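Speaker notes: sorting the village essays
Drimthorpe, 10 May 2022

Start with the numbers. 3,000 letters out, 1,971 replies back. Say that slowly, they will want to write it down. Of those, 1,162 had something written in the margins as well as the answers. Don't get drawn into the margins yet.

Explain the paper problem. All the replies came in on loose sheets, and many packs carry the same printed passage about a way of living with a slower pace, community bonds and local traditions. Two packs can look alike from across a table. We mixed up the Bako and Akande packs in December and lost most of an afternoon to it.

What we do now: one subject per stack, subject written by hand on the top sheet in dark marker, large, across the corner. Write straight over the print if need be. Square up the edges before the stack goes in its folder. Clear the table before starting the next one.
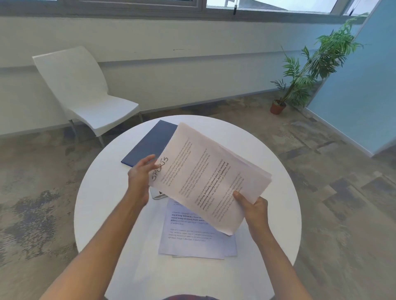 Yetunde Tamuno asked at the Skoststead run-through why the subject couldn't simply go on the folder, as folders get swapped less often than people think and the pages would stay clean. Fair question. Answer: at Skoststead maybe, but ours do get swapped, and once the papers are out on the table the folder is no help. She still prefers the folder. Offer both if anyone pushes.

Pause for questions, 2 minutes at most.

Then staples. We don't use them until the stack has been read through once. Mention the torn corners from Bako if there's time.

Next part is storage. Shelf order is by subject, then by village. Hand round the shelf list and leave the spare copies by the door.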